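How I Get Set-In Stains Out of Cotton T-Shirts

My sister-in-law Yamila thinks I'm nuts for saving T-shirts that cost less than a sandwich. Maybe so! But I get attached to a good soft tee, and I've rescued enough of them (salad dressing, bike grease, a whole popsicle one June) that people now text me pictures of their stains. So I'm writing the method down, and next time I can just send a link.

What you'll need

Plain dish soap, the kind that cuts grease
Baking soda
Oxygen bleach powder (not chlorine bleach, please)
An old soft toothbrush
A bucket or a clean sink

Step 1: Look it over in good light

Lay the shirt out flat on a table near a window and smooth it with your hands. Old oil stains love to hide when a shirt is on a hanger. I stick a bit of masking tape next to each spot so I can find it again, because once the fabric is wet everything looks like a stain.

Step 2: Soap first, on dry fabric

Put a drop of dish soap right on the spot while the shirt is still dry. Rub it in with your fingertip, from the outside of the stain toward the middle, then sprinkle on some baking soda and go over it with the toothbrush. Small circles, light pressure. I scrubbed a navy one way too hard once and ended up with a fuzzy pale patch that looked worse than the gravy did. Leave it alone while you make coffee.

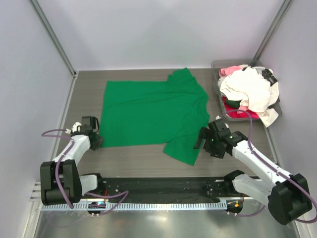

Can I do this on a bright color without fading it?

Most bright cottons handle it fine, but test first. Dab a little of the mixed soaking solution on the inside of the bottom hem, leave it a few minutes, and press a white paper towel on it. If color comes off on the towel, skip the soak and stick with the dish soap.

Step 3: The long soak

Dissolve the oxygen bleach in warm water, following the amount on the tub. I aim for 98 degrees, so it feels like a baby's bath. Push the shirt all the way under and put a plate on top if it floats. I give it 2 hours and then check. Really old stains can go overnight, if the label on the tub says that's okay.

Step 4: Wash, then check before drying

Run it through a normal wash by itself or with similar colors. Then (this is the part everybody skips, me included) look at the spots before it goes anywhere near the dryer. Heat bakes in whatever is left. If you still see a shadow, go back to Step 2. My friend Alcides did three rounds on a mustard stain and the shirt is back in his regular rotation.

Once you're happy with it, hang it up to dry out of direct sun. Mine goes over the shower rod, and I pull the hem straight while it's damp so I don't have to iron.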